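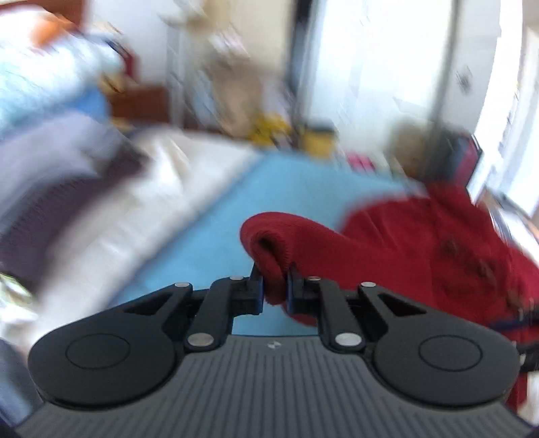
Home Stories Serials Submit About
Search stories... Go

STUCK SHUT

Posted July 24, 2018

The left one stuck at ten past four and I thought, fine, give it a shake.

Don't shake it. First page of the Plirau booklet. I'd signed to say I had read the booklet.

So there I am, leaning over the bed, a gripper on each hand, and the left one has got hold of the red top by the sleeve and it won't let go. I let off the trigger. Nothing. Squeezed, let off again. There's meant to be a click and then the fingers open. No click. A sort of hum instead, low, in the bones of the wrist more than in the ear.

"Montri," I said. "It's humming."

Montri Phuthong was on the phone, on speaker, on the floor somewhere by the slippers. He looked after six of us that summer, all folding, all in bedrooms and on kitchen tables up and down Gondero. He never raised his voice. I used to think that was kindness and later I thought it was just the line.

"Which hand?"

"Left."

"Is it holding something?"

"A sleeve."

"Is it holding you?"

"No."

"Good. Keep it like that."

I should say what the job was. Drasto paid by the fold. You put the grippers on, you fold a thing, you unfold it and do it again a bit differently, and all of it goes off to Drasto so that one day a machine can do it without you. Shirts, towels, then anything you had. By then I was on 3,930 and had gone through every stitch I owned. Which is how I came to the red one.

It was my sister's. Ribbed, deep red, three brown roses down the front made out of twisted cloth, and pleats coming off them like somebody had dropped stones in a pond. She wore it in January at the Benavides, the night of the engagement. Then there was no engagement, and she left it with me in a bag and went to work on the boats. Said bin it. I didnt bin it. I didn't wear it either. I folded it.

And it was a pig to fold! The roses won't lie flat. You bring a sleeve over and it snags the middle one and you have to start again. Drasto loved it, Montri said. They'd written back about it. More like the red one please. 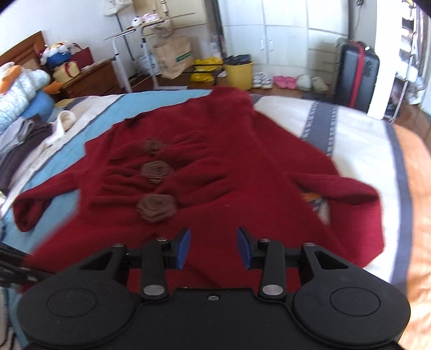
The red one, front up, roses and all.

"Right," said Montri. "Take your hand out of the left."

"It's the strap."

"Undo the strap."

"With what?"

Long pause, because my right hand was in the other gripper. You do the left strap first and the right one second, and then somebody comes home and helps you out, or you do it with your teeth. I'd always done it with my teeth. Not in the booklet, that.

"Put the right one down first," he said.

"I can't undo the right without the left."

"Who is with you?"

"No one's with me."

I heard him write something. He still used a pencil. Then the hum went up, a half note maybe, and the left one began to pull.

I want to get this bit the right way round. The fingers were shut already. They shut harder. The sleeve went thin between them and then kept going thin, and the whole thing twisted a bit, in towards the roses, as if it wanted the rest. It can't want. It's a motor and two bars. But I had my wrist in it and I'll tell you what it felt like, it felt like walking a dog that has seen something.

So I shook it. Hard, twice. And that swung my arm across and the right one, which was perfectly all right, closed on the left strap. My own fault, I'd squeezed. You squeeze when you're frightened, anyone would. Only now the strap was being drawn tight across my wrist by the good hand, and the good hand wouldn't open either, as I couldn't get my fingers to let go of the trigger. They just wouldn't. I looked at them and told them to.

"Talk to me," said Montri.

"It's got me now."

"Which has?"

"Both. I've got me. I don't know."

"There's a plug," he said.

There was. The lead ran off the bed and down behind the cabinet, past all the bags and the pillows and the rest of the mess. I could see it perfectly well. Two steps, if I'd been on that side of the bed, and I wasn't, and the sleeve was in the left one and the top was under my knee, and somehow I couldn't think of moving the knee. I've gone over that since. The knee! All I had to do was lift it.

"I'm going to count to forty," Montri said. "There's a cut-out. It is meant to trip at 40 seconds under load. You breathe and I count."

"Does it always trip?"

He started counting.

At nine I could feel my hand going cold. At fifteen there was a noise out of the wool, a small dry one, a row of stitches letting go. At twenty-something I thought about my sister on the dance floor at the Benavides, arms up, these very sleeves, and him at the bar with his back to her. Everyone saw that. I was the one who went and got her coat.

At forty it did not trip.

"Forty-one," said Montri. Just carried on, same voice. "Forty-two. Lift your foot up for me. Either foot."

"What?"

"Foot. Forty-four."

I lifted a foot. And the knee came with it, of course it did, and the red top slid out from under and my arm went with it, down the bed, and I fell off the side, more or less, and took the lead with me. Pop, out of the wall. The hum stopped. The fingers stayed shut but soft, the way a hand is when it's asleep, and I got a tooth into the left strap and pulled.

Roughly 75 seconds, he told me afterwards. It was in his notes. I'd have said ten minutes.

"Are you out?"

"I'm out."

"Can you move your thumb?"

I could move my thumb. There was a line across the wrist, white and then not white. I sat on the floor next to the shoes and looked at it going red, and he stayed on and said nothing, and I could hear a kettle at his end.

They sent a box for the grippers. Plirau wrote that it was grit in the left housing, or lint, a wad of it packed in behind a bar so the thing thought it was still open and kept on closing. Red lint, they said, mostly. They were very polite. The cut-out they didn't mention until Montri asked, and then he asked again, and after that all six of us had a letter telling us to stop work, and a new rule. Two people in the room. Plug where you can reach it with your foot. He'd put the foot in himself, I'm sure of it, it didn't sound like anyone else.

I asked him once how he knew to say foot.

"I didn't," he said. "You had used up hands."

Drasto paid for the last fold though it wasn't a fold. 3,930 and a bit. I never went back for the rest, someone else in the building did, she's quick, she does it with her husband reading the paper on the other side of the bed.

My sister rang from some port in the autumn, the line dropping in and out. Wanted to know if I'd still got that red thing.

I said yes. I said theres a hole in one sleeve now, up near the cuff, quite a neat one.

"How'd you do that?" she said.

So I told her, and she laughed until she had to put the phone down on something metal, and then she came back on and asked was my hand all right, and would I post it.

Contact | Copyright 2018, all stories remain with their authors | Back to top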